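Alto: a thriller with a very good lift

Running time: 125 minutes
Director: Malathi Rai
With: Thenmozhi Kamath, Manikandan Poduval, Subbarao Acharya

There is a moment early in Alto when Thenmozhi Kamath steps into a lift, presses a button and waits. The doors close. The lights flicker. A man in my row whispered "don't", which was good advice, though I'd have said it to whoever approved the second half.

Kamath plays Nila, a playback singer who loses her voice on the eve of a big recording and begins hearing it everywhere else: on a neighbour's radio, down the phone, and finally coming out of the mouth of a much younger singer her producer has just signed. It's a lovely, nasty idea. For an hour Malathi Rai treats it as one, keeping the colours muddy and the rooms small, and letting Kamath do most of the work with her jaw.

Then the interval arrives and somebody remembers there's a villain to pay for. Manikandan Poduval turns up in a cream suit and explains the plot, first to his driver and later to a fish tank. He's having a wonderful time. I'd happily watch him in his own film, preferably one showing next door.

The music

You can't make a film about a stolen voice and skimp on the songs, and Kilian Lüthi hasn't. His score is mostly low strings and breathing, with one proper number, sung twice, that I've been humming in the shower to the distress of my household. The lullaby in the lift is the best scene in the picture. The chase through the fruit market is 60 seconds of terrific percussion followed by a good deal more running.

The performances

Kamath is superb and deserves a tidier script. Subbarao Acharya, as the throat specialist, delivers every diagnosis as though he's reading out a parking fine, and I mean that as praise. The younger singer is given so little to do that when she's unmasked I had to be reminded who she was. The film helpfully provides a flashback.

There are also some odd choices nobody seems to have talked Rai out of. The ending has 2 twists, and the second one cancels the first — you walk out knowing exactly what you knew at the ticket counter.

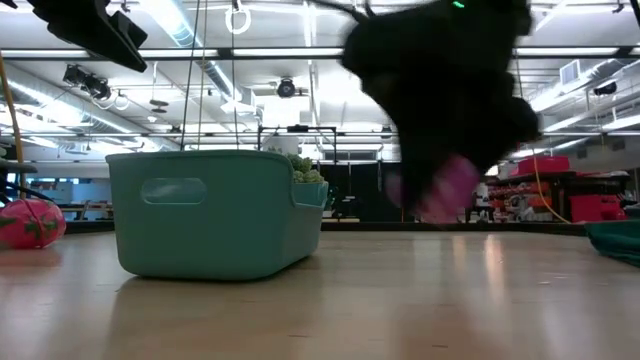
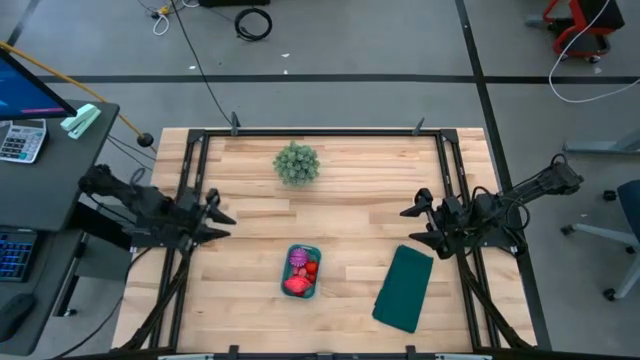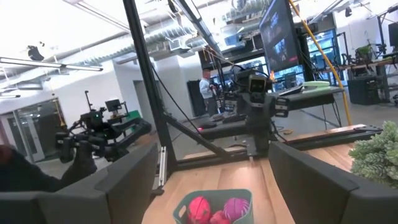 Should you see it?

Yes, on a big screen with decent sound, and with a choc top to get you through the fish tank. Families should know there's some blood and a rude song. Subtitles are clear, apart from one stretch of white text over a white sari.

Three stars out of five. Four if you leave at interval, though you'll have to make up your own ending. Mine involved the throat specialist.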